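Shared Materials Deserve a Proper Place
Opinion - Tumenthorpe Learning Center, 28 Nov 2019 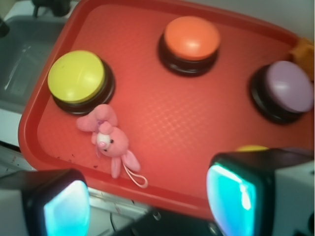
The Tumenthorpe Learning Center lends materials to 470 families and to a number of smaller playgroups in the district. Much has been written about what should be bought for such a collection, and very little about how it should be kept. It is the position of this office that the second matter now deserves the greater share of attention. A tray on which large push buttons in yellow, orange and lavender share the surface with a small pink plush bunny, and with a scattering of dark crumbs, is a familiar sight in any room where children and adults work together. It is also a tray that cannot go back on the shelf as it stands.

The objection most often raised is that order discourages play. Our experience at the Demer Street rooms does not support this. Children who know where an item lives will fetch it without help, and many will return it. Adults benefit as well. A parent with twenty free minutes should not have to spend half of them looking for the one button that matches the activity card.

We therefore favor a simple rule: a tray holds one activity. Push buttons are used for choosing, for taking turns and for matching colors, and they should be stored together. Soft toys belong in a separate bin, in part because they are cleaned differently. Hard surfaces can be wiped at the end of a session, while plush must be laundered and fully dried before it is lent again. Cords and hanging loops on small toys should be looked at each time, and any that have come loose should be reported to the front desk.

Textured trays call for particular care. The raised pattern keeps objects from sliding, and we would not wish to give it up, but it holds dust and food in a way that a smooth surface does not. A soft brush followed by a damp cloth is sufficient. Snacks should be kept to the tables by the window - a rule already in force, and one we ask all groups to observe.

There is a cost. The Dillumari storage plan, adopted in April, calls for 180 labeled bins and 2 additional shelving units, and some members have asked whether the money would be better spent on new toys. We respectfully disagree. Materials that are sorted and clean are borrowed more often, and the existing collection of 800 items is large enough for present needs. Requests for new purchases will be considered again once the bins are in use.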